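**Plallano bench rules – progress note to Wosberg, 2026-04-11**

The draft code of practice now runs to 13 rules, down from 20. Iara Urrutia struck out seven on the grounds that they all said "be careful", and I could find only two I would miss.

Those that remain deal with the snack-tray bench. Before any run, the emergency stop must be within reach of a person who knows it is theirs to press. Both arms get a named owner for the session. Food is handled in its wrapper, and anything dropped is written down, even if it was only a Snickers.

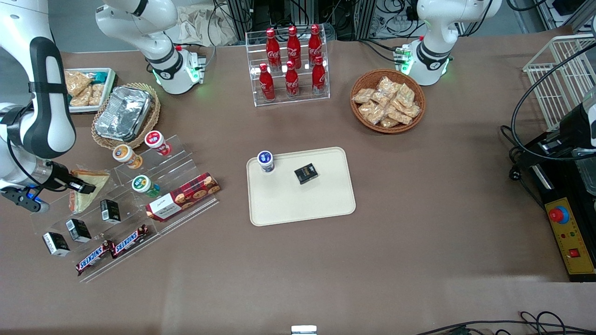

We have logged 131 runs under the new rules. Paperwork has grown faster than the robots have, and the Trirkov checklist still asks operators to confirm that they have read the checklist. That line goes in May.

Prantl's comments on cable routing are outstanding. We have chased them twice – politely, then with a table. Until they arrive, rule nine stays in draft and the second payment should wait with it.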